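Robots in Real Places: Site Visit Report
Unit 2, Automation and Society
Submitted by Wilma Kramer

Okay, so when our teacher said we had to visit a workplace where automation was "actively being developed", I pictured a car factory with big orange arms behind a fence. I did not picture laundry! But in April I caught the early bus to Prendadbridge and spent most of a day at the Jansen open day, and I came home with a sore back from leaning over a railing and about nine pages of notes, most of them readable.

Why I picked Jansen

Jansen works on household robots, so the kind that would help in a home or an aged care place. My nan lives in Tramdale and has trouble bending down to her washer, and she's the one who said I should go and ask if they'd have one ready by Christmas. (They won't. I asked.) The other option on the list was the Ollska packing centre, which half my class was already doing, and I wanted to write something different.

Getting there and signing in

The bus takes 40 minutes from the Tramdale interchange and drops you at the wrong end of the street. At the desk you get a sticker and a safety sheet with yellow tape colours explained on it. The main rule is to stay on your side of the tape and don't talk to the person working closest to the robot, because they're concentrating. There was a short welcome talk and then we could wander between the stations in whatever order we liked. The snack table had lamingtons and I'll admit I visited that station more than once.

The home skills station

I spent the longest time at home skills. The robot there is shaped a bit like a person, with two arms and two legs, and the arms don't match, which I loved. The left one ends in a gripper and the right one has a proper black hand with fingers. One of the guides told me they do it that way so they can compare the two on the same jobs without having to build a second robot. She was really patient with me considering I asked her the same question in three different ways.

A lot of what they do is getting the arms into position near things that are awkward to reach, over and over, with a person close by. I kept waiting for something dramatic and then realised the slow careful bits were the whole job.

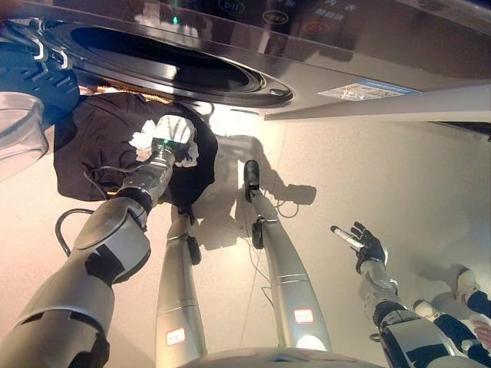
The washer, a black garment and the gripper.

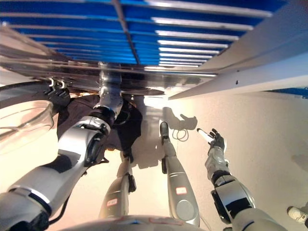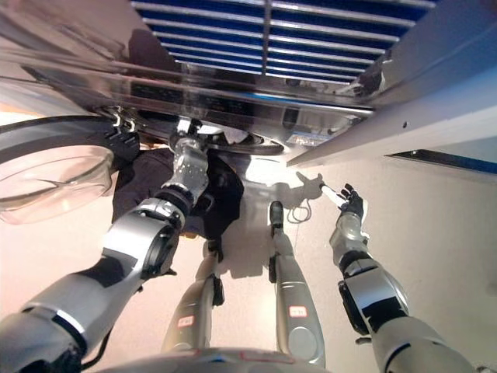 Left arm up at the metal in both of these, with the right hand holding a white stick.

I asked why laundry, when there must be easier things to start with. The guide said cloth is one of the hardest things you can give a robot, because a shirt never sits the same way twice. A box is a box from every side, but a shirt can be a lump, or a rope, or inside out with one sleeve hiding in the other. You can't just tell the arm to go to the same spot every time. I'd honestly never thought of folding a T-shirt as a hard problem, and now I think about it every time I do it, which is annoying.

They keep a running log of attempts on a whiteboard. When I was there it said 1397, and the goal they'd set at the start of the year was 1000, so they've gone well past it. I asked if that meant they were finished and got a big laugh. Apparently the goal was for how many tries they wanted recorded, and it doesn't say anything about how many went well. I should have asked for the success number too and I didn't, so that's a hole in my report. I emailed afterwards but hadn't heard back when this was due.

Things that surprised me

How quiet it was. I expected whirring and clanking, and mostly what I heard was people talking in low voices and the air conditioner.

How many people it takes. I went in thinking a robot replaces a person, but at that station there were more staff than you'd ever need to do a load of washing. The guide said that's normal at this stage. My dad reckons that proves it's a waste of money. I don't agree, but I did put his view in my survey results (see Appendix A) because he insisted.

How much I wanted to help! Every time the arm slowed down I wanted to reach over the tape and do it myself. I wonder if that would be a problem in a real house, with people grabbing things off the robot because they're impatient. I didn't see this mentioned on any of the posters and I think it would make a good project for someone next year.

What I'd do differently

I'd bring a proper notebook, since the back of a safety sheet fills up fast. I'd write my questions down before going in, and I'd ask for numbers while I was standing in front of the person who knew them. I'd also do the welcome talk with my phone put away, as I missed the part about funding completely and had to borrow notes from a boy from another school.

Nan has read this draft and would like it recorded that she's still available to test one.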